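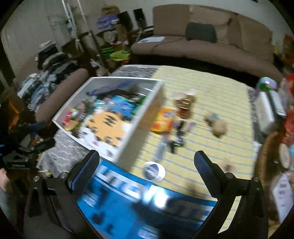
My house rules for gripper sessions

I've been collecting demos with a pair of hand-held grippers for a while now, mostly in the evening, mostly at the table in front of the couch, and I finally typed up my rules. They started as a sticky note. Then there were two sticky notes, then my cousin wanted a copy, so here we are.

Open the jaws all the way before you go in. All the way! I used to hover with them half closed like I was picking up a potato chip, and then I'd clip whatever I was reaching for and push it across the table. Start wide, get over the thing, then close.

Slow down near the object. You can swing across the table as fast as you like (okay, within reason), but the last couple of inches should feel almost boring. Anything close to the fingertips smears if you rush.

Leave the mess alone. This is the one I get the most grief for. Packets, jars, toys, a striped cloth, a big white box with stuff piled in it – that's what tables look like in my life, and I want a robot that can cope with it. If you tidy up first you end up with something that only works in a showroom. I did 40 runs on a bare desk once for a little project I called Kilora and I've never used a single one.

Shiny stuff is allowed, but move the lamp. Glossy packaging throws a glare that can wipe out half the printing on it. I don't ban it, I just try a different angle first, and if the glare is still there I write it down.

One job per run. Pick it up, put it down, stop. My worst batch was 29 runs where I kept "just fixing" a second item at the end, and sorting those out took me over 2 hours.

Both hands need something to do, or one of them parks. A parked gripper goes off to the side and stays there.

Keep the failures. Drops, fumbles, the lot. Label them and move on.

Stop after nine in a row and shake out your wrists. I skipped this all through December and regretted it every time I opened a jar.

Next up I want to sort out how I name my folders, which right now is a disgrace. If you have a system you like, put it in the comments – I'll steal it!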